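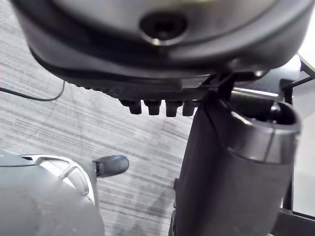

Elin Bowen had come to the Leseo open day for the coffee and for her nephew, who had a job there and had told her to wear flat shoes. He was nowhere about. A woman whose badge said Melaniia Chornovol was letting visitors watch the arm at work, five at a time, behind a strip of tape. It had its black fingertip pointed at a tall thing wrapped in black cloth, with a grey metal rim at the top, and it was taking its time.

"What's it after?" said the man next to Elin.

"Wait," said Melaniia.

They waited. Elin looked at the striped grey carpet and thought of the one in her old office at Hájek, where she had worked for 30 years. She had filled in forms there and passed them to the next desk.

"Does it get bored?" she asked.

"No. I do, a bit."

The man laughed and went off to find the sandwiches. Elin stayed where she was, with her coat over her arm.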